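Clornico 衣類収納ケース Estine
ニット・厚手衣類用 平置き保管タイプ

製品概要
Estineは、ニットなど吊り下げに適さない衣類を平置きで保管するための引き出し式収納ケースです。本体、引き出し、中仕切り、調湿カートリッジで構成され、単体でも積み重ねでも使用できます。押入れ、クローゼット下部、ベッド下への設置を想定しています。電源は不要です。

主な仕様
品番:Estine 421
引き出し内寸(幅):421 mm
本体質量:1329 g(カートリッジを除く)
材質:本体・引き出し ポリプロピレン、中仕切り 不織布貼り厚紙
積み重ね:最大4段
調湿カートリッジ:2個付属(再生式)
本体色:ホワイトグレー
外形寸法、内寸の奥行および高さ:図面データ参照

構造
引き出しの底面には格子状のリブを設けています。衣類の下に空気層ができるため、底に接した生地に湿気がこもりにくくなります。前板の上縁には軟質のパッキンがあり、閉じた状態で本体開口部に密着します。パッキンはほこりの侵入を抑えるためのもので、気密構造ではありません。

調湿カートリッジは引き出し奥の左右のポケットに差し込みます。内部の吸湿材は顆粒状で、液体にはなりません。吸湿が進むと表示窓の色が青から淡いピンクに変わります。色が変わったカートリッジは取り出し、風通しのよい日なたで表示窓が青に戻るまで干してください。電子レンジやドライヤーによる加熱は、外装の変形につながるため行わないでください。

収納前の準備
洗濯または陰干しを済ませ、完全に乾いた衣類を収納してください。表面が乾いていても、リブ編みの裾や袖口、縫い代の重なった部分には水分が残っていることがあります。外が湿っている日の取り込み直後は避け、室内で一晩置いてから収納することを推奨します。

毛玉、糸の引きつれ、汚れの残りは収納前に処理します。皮脂や食品の汚れは、保管中に黄変や虫害の原因になります。ボタンとファスナーは閉じ、金具が隣の衣類に触れる場合は薄紙を当ててください。

たたみ方
衣類は、引き出しの内寸より少し小さい長方形にたたみます。作業はベッドやテーブルなど、身頃全体を広げられる平らな面で行ってください。
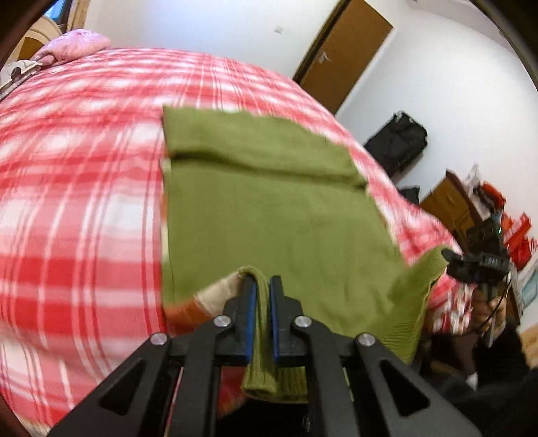 チェックのシーツの上に広げたオリーブグリーンのニット。上端を幅広に折り返した状態。

1.前身頃を下にして広げ、しわを手のひらで外側へ逃がします。編み地を引っ張ると寸法が変わるため、押さえながら動かします。
2.両袖を背中側に折り、袖口を裾の方向へそろえます。袖どうしの重なりは中央で厚くならないように左右へずらします。
3.裾から襟に向かって折ります。折り目は軽く置く程度とし、手で強く押さえないでください。
4.折り目の丸い側を手前にして引き出しに入れます。

タートルネックは襟を身頃の内側に折り込みます。カーディガンはボタンを留めてから同じ手順でたたみます。ビーズや刺しゅうのある衣類は、装飾面の間に薄紙を挟んでください。

中仕切りの使い方
中仕切りは引き出し側面の溝に差し込み、位置を変更できます。細かく区切ると衣類の端が立ち上がり、折りじわが残りやすくなります。厚手のセーターでは中仕切りを外し、引き出し全面を使用してください。薄手のニット、マフラー、手袋を併せて収納する場合は、中仕切りで小物側を分けると衣類の下敷きになりません。

引き出しの上縁から衣類がはみ出す量を入れると、開閉時に生地がパッキンに挟まります。上縁との間に指が入る程度の余裕を残してください。圧縮袋に入れた衣類は時間の経過で膨らむことがあり、併用は推奨しません。
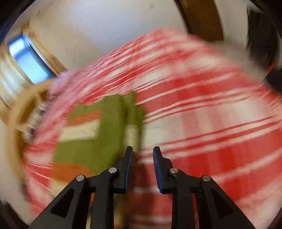
設置
水平で丈夫な床または棚板に設置してください。背面と壁の間には手のひら一枚程度のすき間を空けます。外壁に面した押入れでは、すのこ等で床面から浮かせると結露の影響を受けにくくなります。

積み重ねる場合は、上段の脚を下段天面のくぼみに合わせ、付属の連結ピンを左右から差し込みます。最大段数を超えて積まないでください。重い衣類は下段に入れ、複数の引き出しを同時に引き出さないでください。ベッド下で使用する場合は、別売のキャスターベースResbridgeを取り付けられます。Resbridgeの取り付け時は積み重ねできません。

防虫剤について
防虫剤は衣類の上に置きます。成分の異なる防虫剤を混用すると、溶けて染みの原因になることがあります。パラジクロロベンゼンを含む製品は樹脂部を侵すおそれがあるため、ポリプロピレンへの使用可否を防虫剤の表示で確認してください。防虫剤の薬剤を調湿カートリッジと同じポケットに入れないでください。吸湿材に臭いが移ります。

お手入れ
本体と引き出しは、水で薄めた中性洗剤を布に含ませて拭き、水拭きのあと乾拭きします。中仕切りは水洗いできません。パッキンの溝にたまった糸くずは柔らかいブラシで取り除いてください。引き出しの滑りが悪くなったときは、レール部を乾拭きしてから動作を確認します。潤滑油は衣類に付着するため使用できません。

別売品・交換部品
調湿カートリッジ(2個組)
中仕切り Nutsugah 薄型
キャスターベース Resbridge
前板パッキン
連結ピン(4本組)

交換部品の注文時は、引き出し底面の裏側に刻印された品番を確認してください。旧型のケースには前板パッキンの断面形状が異なるものがあり、現行品は取り付けられません。

保証
保証期間は購入日から2年です。対象は本体、引き出し、連結ピンの製造上の不具合とし、調湿カートリッジ、中仕切り、パッキンは消耗品として対象外です。収納物の変色、縮み、虫害は保証に含まれません。申請には購入日の分かる書類と品番が必要です。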